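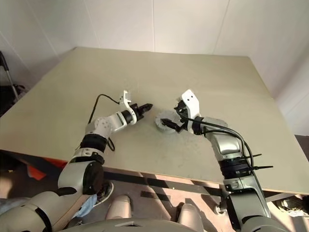 Última modificación: 11/12/2024

Por fin tengo una mesa grande de verdad. Llevaba desde junio trabajando en un escritorio donde el portátil y la taza se peleaban por el sitio, y cuando Ainhoa Bermúdez me dijo que en Sarmiento quedaban tableros rebajados salí corriendo (literal, perdí un guante). Me gusta el color, ese beige tirando a verdoso, muy mate, que no te devuelve la luz a la cara.

Tiene ya unos cuantos roces y alguna mancha, sí. He probado con un paño húmedo y jabón neutro y de momento no me atrevo a más. Purificación Cabello jura que la goma de borrar blanca funciona en estas superficies, ya os contaré.

Lo que me tiene contenta es el sol que entra por debajo, cómo dibuja rayas en el suelo contra las paredes blancas. Pagué 720 pesos por el envío, eso sí que dolió. Ahora me falta decidir la silla, ¿alguna idea?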